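Purnulico after the May patch: did dodge stamina change or is it me?

**Timo Sauerland**

I came back to Purnulico after skipping most of the spring and I'm having trouble with stamina. Before the break I could do three dodges and a heavy attack with the spear and still have a bit left to block. Now I run dry after the second dodge if I'm wearing anything above light armor.

The patch notes only say "adjusted recovery timing for medium and heavy sets." There's nothing about the cost itself. I've got 200 stamina with the Malum charm on, same as before, and I haven't respecced.

What I've tried:

- taking the charm off and putting it back on
- swapping the chest piece for the Kikard vest
- starting a new character and playing up to the first bridge (light armor feels the same as it always did)

It matters most at the Lò gate fight, where you have to dodge twice and then block the sweep. I used to clear it most of the time. Last night I was at it until 2 a.m. and got through once. Is this a real change, and is there a setup that gets around it? I play on controller, if that makes a difference.

**Imtiaz Herath**

It's a real change, but the cost per dodge is the same. What they moved is the delay before stamina starts coming back. In medium armor it used to begin while you were still in the roll. Now it waits until your feet are down, and in heavy it waits a little longer than that. If you dodge twice in a row you never get the small refill you were used to between them, so it feels like each dodge is more expensive.

You can check this in the training yard. Dodge once, stand still and watch the bar. Then do it again with your chest piece off. The amount lost is identical and the pause is what differs.

For the Lò gate I would do this:

1. Keep the Malum charm. It raises the pool, and a bigger pool helps more now than faster recovery does.
2. Drop either the gloves or the boots to light. Your load needs to be 8 points under the medium line, and then the game treats you as light for recovery only. You keep the armor value on the rest.
3. Walk out of the first swing. You can clear it on foot if you start on his left side.
4. Dodge the second one and block the sweep.

The Kikard vest won't do much for you. Its bonus is to sprinting, and the tooltip is badly worded. 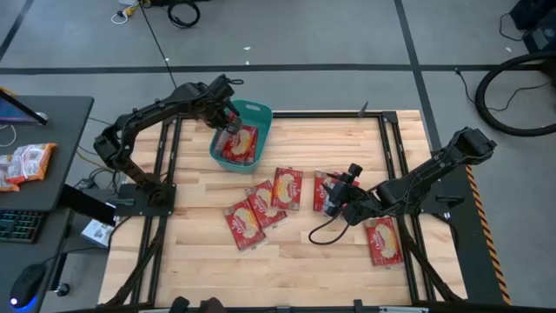 Anneliese Buschmann wrote to me after I put the same steps on the old board, and said that the 8 points only count if the shield is on your back when you enter the area. I tested it and she's right. If the shield is in your hand at the door, the load is figured with it and you stay in medium until you rest. So put it away before you walk in, then draw it once the gate closes.

Controller or keyboard makes no difference to the timing.

**Dirk Reuter**

just go light armor, everybody does now. spear is bad this season anyway, use the hooked axe

**Eilif Rønning**

I'd add one thing to Imtiaz's post. If you don't want to break up the set, there's a stew from the ferry cook that shortens the delay. It lasts about 10 minutes, which is plenty for the gate plus a few retries, and it carries over if you die. The ingredients are cheap, but the cook only shows up after you've returned the lantern -- if you skipped that quest you'll have to go back for it.

I don't agree that the spear is bad. The heavy attack is slower to recover from in medium armor, so poke with the light attack and save the heavy for when he's kneeling.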